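The Junk Drawer Is the Real Test

Posted 30 Apr 2018

Every few months someone asks me when they can buy a machine that cleans the kitchen. I used to mumble something and change the subject. These days I lean in and talk until their coffee gets cold, because I think we are closer than the grumps say and a good deal further off than the videos suggest, and the gap between those two is the most interesting place in all of engineering right now.

Start with what already works. I spent two days last November at Multum, a shop that builds small sensor boards, and the line there is a joy to stand next to. Parts arrive on a tray, all facing the same way. The machine picks, places, presses, and picks again. It got through 1,510 boards on the shift I watched, and the people running it spent most of their time talking about lunch. Wonderful! But look at how much of the job was done before the machine ever moved. Somebody decided where every part would sit. Somebody made the tray.

Now take the tray away. Put a handful of small things on a table, some of them tipped over, and ask for one thing to be picked up and handed to the other side. You and I do this while on the phone. For a machine it is a whole string of decisions: where the thing is, which way it lies, how to get hold of it without knocking its neighbor.
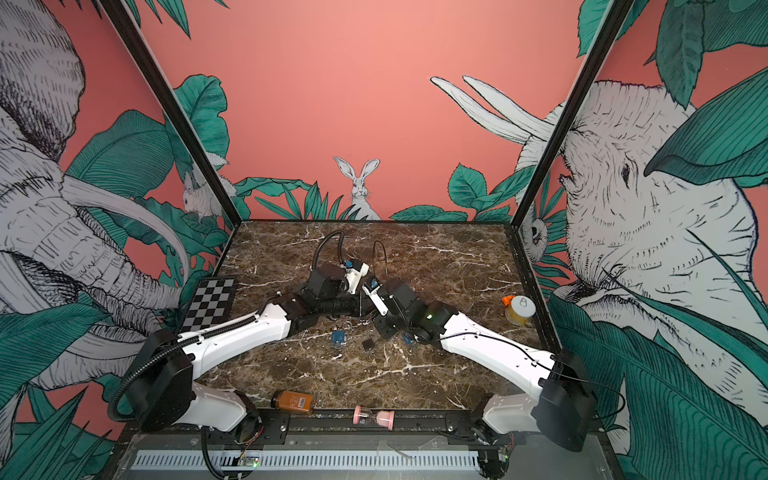

I have come to believe that small objects matter more than big ones here. Everyone wants to see a robot carry a laundry hamper or push a vacuum. Fine, but the house runs on little stuff. Bottle caps, keys, batteries, the ring that goes under the faucet handle. The shop floor does too. Dellel, a repair outfit I have written about before, keeps 34 bins of hardware at each bench, and the slow part of any repair over there is finding the right washer and getting it the right way up.

Two hands change the picture a lot. With one gripper, every awkward part has to be set down and picked up again until it faces the right way, and each time you set it down it may roll off or land flat. With two, one side can hold while the other side turns, steadies or takes over. People hardly ever work one-handed if they can help it — try opening a jar that way — and I never understood why so many early home machines were built with a single arm.

It does cost you. Two arms can bump into each other, and they have to agree on where the middle is, down to a hair. If the left one thinks the part is slightly closer than the right one does, they will pull against each other or miss completely. A lot of the dull setup work goes into exactly that, and I have grown very fond of the people who do it well.

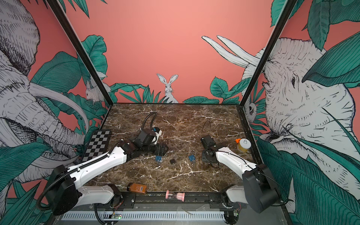
So can a machine do the chores in an ordinary house today?

A few of them, if you pick the chore and tidy up first. Floors are in decent shape. Folding a towel can be done slowly by a lab machine that has been set up for towels. Clearing a cluttered counter it has never seen before is still out of reach, and so is most of what I do before breakfast.

I don't find that answer gloomy at all. When I first saw the Lins kitchen project, their arm needed its cup on a marked spot and a room with the blinds down. On my last visit the cup could be anywhere on the counter, and the blinds were up. That sounds like a small thing unless you have tried to make it happen.

The part I watch most closely is the handoff, when one hand gives something tiny to the other. There is a moment when both have it, and somebody has to let go. Too early and it drops. Too late and the thing gets bent or flicked across the room. I could watch handoffs all afternoon.
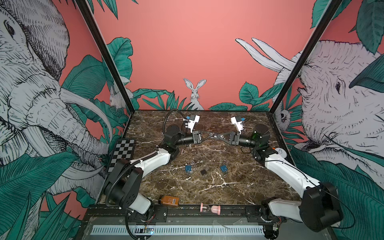
Do that reliably and a surprising number of jobs open up. Threading a keychain, fitting a gasket, doing up a necklace clasp for someone whose fingers hurt. My own aunt would trade any robot vacuum on the market for help with clasps and pill bottles, and I suspect plenty of people would join her.

What I would like from the builders is more boring reports. Cuvumham puts out a plain list of what its machine dropped that week, and I read it before I read anything else. Show me the drops and the second tries, and let the table be messy when you film it. I'll be cheering either way, and I'm keeping a spot on my counter free.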